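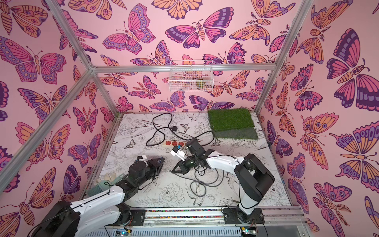
*Los dos brazos en su riel, con las mariposas de fondo.*

**Acta de la reunión de seguridad de red, Vonlow (noviembre)**

Se abre la sesión a las 9:30. Se aprueba el acta anterior sin cambios.

**1. Fallo en el firmware de los conmutadores Drillska**

¡Muy buen trabajo del turno de noche! El servicio de diagnóstico aceptaba sesiones sin contraseña en el puerto 2275, y ya está filtrado en todas las VLAN internas. Quedan 3 equipos con la versión antigua, los tres en el almacén de Fu.

Acuerdo: actualizarlos esta misma semana, con copia previa de la configuración.
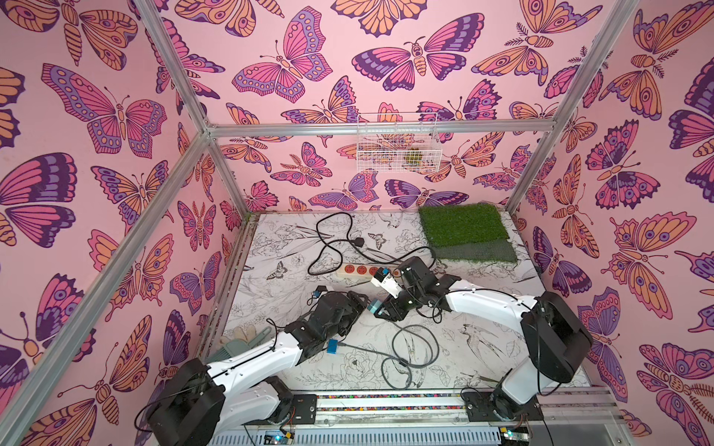 **2. Rotación de credenciales**

Se han renovado 1337 claves con Flimulico y solo 2 dieron error (cuentas de servicio con el nombre duplicado). El equipo está encantado con la herramienta y propone usarla también para los certificados. Se aprueba por unanimidad.

**3. Ruegos y preguntas**

- Se pide publicar el aviso a clientes antes de fin de mes; el borrador ya circula y se lee de maravilla.
- Falta decidir quién guarda la copia de los registros del cortafuegos. Pasa a la próxima reunión.

Se levanta la sesión a las 10:40.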